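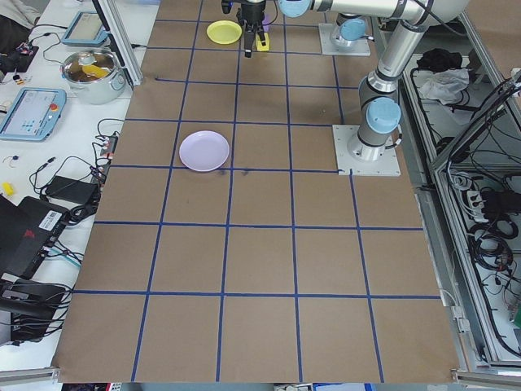 Grornum, August

Melis plastic plates, lavender and yellow: are they worth having?

I was not looking forward to reviewing plastic plates. My cupboard already has a shelf of them, left over from children who now have flats of their own, and every one is scratched grey in the middle. Melis says its plates are different. They all say that.

The two colours I have been living with are the pale lavender and the yellow. Both are plain. The lavender is round and shallow, with no pattern and no cartoon animal, and I count that in its favour. It's a quiet colour and looks decent on brown paper. The yellow is harder to love. It shouts a bit, though you will always find it at a picnic.

The word to hold on to is shallow. Toast, a sandwich, slices of melon, biscuits: no trouble at all. Beans were another matter. I carried a plate of them from the cooker to the back step, a walk I have made a thousand times, and by the time I sat down there was juice on my thumb and some on the mat. Anything with a sauce wants a proper rim and this hasn't got enough of one. The leaflet says "ideal for every meal", and I'd cross out "every".

Washing up was better than I feared. Curry left a yellow shadow on the lavender which took two goes with bicarb to shift, and there's still a trace if you hold it to the window. On the yellow plate you would never know. If you cook with turmeric, buy the yellow and put up with the shouting. I washed both by hand for the first week and then gave up and used the machine, top rack, and neither has warped so far. I won't promise you anything about next year.

Knives do mark them. Not badly, a few fine lines after a pork chop, but Melis calls the surface "scratch resistant" and I'd like to know what they scratched it with. A butter knife, I suspect.

They are very light. On a still day that's pleasant. On Saturday we ate outside with a breeze coming over the wall, and an empty one went off the table and into the lavatera. It didn't break, to be fair to it. My sister-in-law's china would have.

Now the price. Zekirano has the box of 25 in mixed colours and you don't get to choose the mix, so you may end up with more yellow than you bargained for. I asked at the Drikham shop whether they would split a box and they wouldn't. For a school, a church hall or anyone who feeds a crowd, fine. For a household of two or three it's silly. I passed most of mine on to Noémi Győri, who runs the art club and wanted something to mix paint on. She likes them more than I do. Acrylic peels off in one skin if you leave it overnight, she tells me, and she has stopped buying palettes.

So they are good paint palettes and fair sandwich plates. I've kept one of each colour for the garden and gone back to china for dinner.

Three stars, and I did think about two.

Seller's page shows 443 ratings, most of them five stars and most of them one line long. Make of that what you like.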